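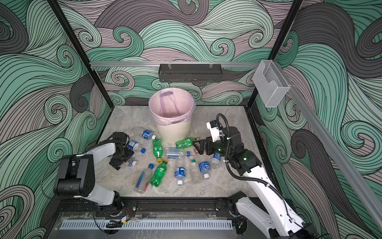 According to Darcy Després, a well did not go dry in November. It could go dry in August, and in her mother's time one had even gone dry in June, but in November the ground was full, and a person who turned the tap and got only air should look at his pump before he began to insult the water. She told me this over the fence, with her hands in the pockets of her late husband's coat, and she did not come closer.

I said that I had looked at the pump.

"Then look again," she said, and went inside.

I had lived in Bulcombe for five months. The house was the first one I ever owned, and I bought it from a company called Undex, which had got it from a bank, which had got it from a family whose name was still on the mailbox. I never painted over the name. My letters came anyway. In the town where I was born we had water from the city, and it was brown in the spring and sometimes it stopped, but when it stopped it stopped for everybody, and people stood on the stairs and complained together. Now I had my own water, and when it stopped I was alone with it.

I went down to the cellar with a flashlight. The pump was making its usual noise. I put my palm on it the way you touch the side of a cow, although I don't know anything about cows either. Then I went up and called the number which was written in pencil on the wall beside the cellar door. I had always supposed it was the number of a relative.

A man answered with one word, "Kuzmenko."

I explained my situation. I speak English well when I have time to prepare, but on the telephone I hurry, and I said to him that my well had died. He was silent, and then he asked how deep it was. I didn't know. He asked who had drilled it, and I didn't know this also. He asked for the address, and when I gave it he said, "Oh, that one," and hung up.

He came the next morning in a green truck. He was older than his voice. He walked past me, past the house, and past the concrete cover in the yard that I had always believed to be my well, and he stopped beside the lilac.

"That's your septic," he said, pointing back at the cover. "You been measuring that?"

I had been measuring it. I had let down a fishing weight on a string every Sunday, no, not every Sunday, every time I remembered, and I had written the results in a notebook. I did not tell him about the notebook.

He pushed the branches of the lilac apart, and there was an iron pipe, not higher than my knee, with a cap on it. He took off the cap with a wrench and lowered a long tape with a bell on the end. We both listened. I could hear the tape rubbing on the pipe, and Darcy's radio across the fence, and then, from very far down, a small sound like somebody putting a spoon into a full cup.

"You've got water at 21 feet," he said. "This well goes down 200. You've got more water than the church."

I asked him why it didn't come up to me, if there was so much of it. I think I asked it in a hurt way. He wound the tape back on its reel and dried it with a rag, every part of it, before he replied.

"Something between you and it," he said.

We found it in the afternoon. There was a valve on the pipe where it entered the house, and behind the valve a filter, and in the filter a kind of gray clay, so thick that he took it out with a spoon from my kitchen. I held the bucket. He said the filter had not been changed since old Pletell lived there, and I understood that Pletell was the name on my mailbox, which I had always pronounced wrong.

"He used to come out here at night," Kuzmenko said. "After his wife passed. He took off the cap and he talked down the pipe."

"What did he say?"

"I never asked. I only know it because he told me the echo was better before I put the new pump in. He wanted to know if I could put the old one back."

"And could you?"

"No." He put his thumb into the clay and looked at it. "I told him I'd see."

He washed his hands at my sink, where the water came first in coughs and then straight. I had forgotten how loud it was. I filled the kettle and also two pots and the vase, I don't know for what. He drank his tea standing up and wrote the bill on the back of a calendar page. It was 400 dollars for the visit and the filter. Under it he had written another line, 945 dollars, and crossed it out.

I asked what the second number was.

"Pletell's. He owed me for the pump." He looked at it a while, as if it was written by someone else. "I put it on every bill for this house, and then I take it off. It's a habit. Undex didn't like it much."

I wrote him a check for the 400. He folded it in half and then again in half and put it in the pocket of his shirt, and he told me to leave the lilac tied back through the winter, so that a person could find the pipe in snow.

When his truck was gone I went to the fence. Darcy was taking her sheets from the line. I told her that she was right and the water had been there the whole time.

"Which did he say it was, the pump?"

"The filter."

"Well, it's near the pump," she said. She held a pillowcase by two corners and shook it. "Did he charge you for Pletell?"

"He crossed it out."

"He charged the bank for it. They paid, too. He sent it back." She laid the pillowcase in the basket, and then she asked me if I had any plan for the lilac, because it took the sun from her beans. I said that it had to stay, but I could tie it. She thought about this. She went into her garage and came back with a piece of clothesline, blue, and passed it to me over the fence, and she stayed there while I made the knot. It was a poor knot. She told me so, and explained how to do it, the end under and around and back through, and I did it again while it was getting dark.

I tried it one time only. It was after the first snow, when I could not sleep. I put my coat over my pajamas and went out to the lilac and turned the cap with both hands until it gave. I bent down. The air from the pipe was warmer than the air of the yard, and it smelled of coins. I had not prepared anything to say. I thought of my mother's number, which I still know by heart, and I said it into the pipe, slowly, one digit after the other, in my own language.

It came back to me after a moment, lower and a little blurred, and missing the last part.

I waited in case there was more. Then a light came on in Darcy's kitchen, and I heard her window go up, and she called out to ask if I had lost my water again.

"No," I said. "I have it."

"Then put the lid on," she said. "You'll get leaves in it."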